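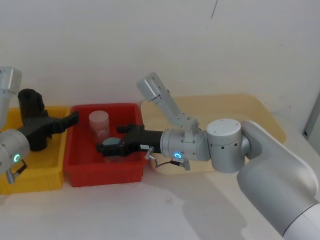

Why does my planner keep failing when the arm reaches down into a bin?

Most of the time it's the collision model. If the bin went in as one solid box, every pose inside it counts as a collision, so build it from a floor and four walls and try again before you touch anything else.

Print this page | E-mail this page
Filed under: Software > Motion Planning & Control
Posted Tuesday, October 13, 2020 by tallard_tom

tallard_tom wrote:
OK so that's the short version from the FAQ, which I wrote, and now I'm back because it only got me halfway. We've got the two-arm cell going at Tallard, trays side by side on a white table, and the job is to grab a jar by its lid out of the red tray and set it in the beige one. I did the floor-and-four-walls thing. Planning for the right arm by itself is great now, no complaints. But the minute the left arm is parked anywhere near the tray, I get "no valid path" on maybe half my requests, and the ones that do come back take a tour of the whole workspace first. I ran it overnight with both arms in the planning group and got 206 failures. I cried a little.

Settings, for whoever asks: sampling planner, 7 second timeout, 50 mm padding on everything. Perception is one head camera, lid pose goes straight to the grasp generator.

clandonkid wrote:
50 mm padding!! There's your problem right there. Your grippers are facing each other over the same tray, you've padded both of them, and now you've basically told the planner they're the size of watermelons. Drop it to 11 and see what happens. I bet most of those failures vanish.

tallard_tom wrote:
I had it lower in March and clipped a tray wall, so I got scared and cranked it up. Is there a way to pad some things and leave others alone? I never found it in the Clandon config tool.

clandonkid wrote:
Yep, per-link padding, it's in the collision tab under the little arrow (terrible spot for it, I know). Leave the forearms fat and make the fingers skinny. Also make sure you attach the jar to the gripper after the grasp closes. If the jar is still sitting in the world as an obstacle, your fingers start out in collision with it and the planner quits before it even samples anything. I lost a week to that one.

binpicker_mo wrote:
I'm going to disagree with the padding fix. I mean it'll help, sure, but then you're running two arms close together on skinny margins with one camera doing all the calibration. If your hand-eye transform is off by a few millimeters you're going to find out the loud way. I'd leave the padding fairly chunky and change the task instead. Why is the left arm anywhere near that tray while the right one is picking? Give the tray a lock. One arm holds it, the other one waits at a safe pose. We do it that way on the Simanjuntak line and I haven't seen an arm-to-arm stop since.

clandonkid wrote:
Sure, and your cycle time doubled, you told us so yourself in the other thread lol. What's the point of paying for two arms if one of them stands there watching?

binpicker_mo wrote:
It did not double. It went up, I'll give you that. Then we staggered the tasks so the waiting arm does its camera check while it waits, and we got a good chunk of it back. I'll take slow over a bent finger any day.

tallard_tom wrote:
I can't fully lock it though. Some of the jobs need both arms, where one steadies a container and the other works on the lid. So the left gripper has to be able to come in over the rim while the right one already has hold of the jar. Could I lock it for plain picks and unlock it for the two-arm ones?

binpicker_mo wrote:
That works. Make the lock a property of the task and leave the tray out of it. For the two-arm jobs, plan both arms together as one group and slow everything way down. For plain picks plan one arm and treat the other as a static obstacle at wherever it's parked. Please don't plan them separately and hope.

greenlight_dee wrote:
Jumping in on the perception side because I don't see anyone asking. How are you getting lid pose on a clear jar? Our depth camera goes right through the clear plastic and gives us the floor of the bin, or garbage. We ended up segmenting just the lid in color, fitting a circle to it, and using a known jar height to get Z. The opaque lid is your friend. And frosted cups are their own special misery, we get a cloud that's sort of puffy and sits in the wrong place, so anything behind or next to the jar turns into a blob obstacle that eats your approach path. Tom, look at your collision scene with the point cloud turned on. I bet a few of those 206 are fake obstacles.

tallard_tom wrote:
Ohhh. I just went and looked and there's a big lumpy thing hanging in the air near the back of the red tray. I've been staring at padding numbers for days and never had the cloud turned on, ugh.

greenlight_dee wrote:
Swap the cloud for a plain cylinder at the cup location if you know the cup size. The Trirnberg filter plugin can do it too, but I've had it drop frames when the arm shadows the tray, so test it before you trust it.

clandonkid wrote:
Still change your padding though

binpicker_mo wrote:
Change it last. Fix the blob, rerun the same overnight batch with the same seeds, then mess with one thing at a time. Otherwise you won't know which fix did what.

tallard_tom wrote:
Cylinder is in and the jar attaches on grasp now. Padding stays put for this run (sorry clandonkid). Starting the batch before I head home, I'll post the log tomorrow.

Tags: collision checking, dual arm, bin picking, transparent objects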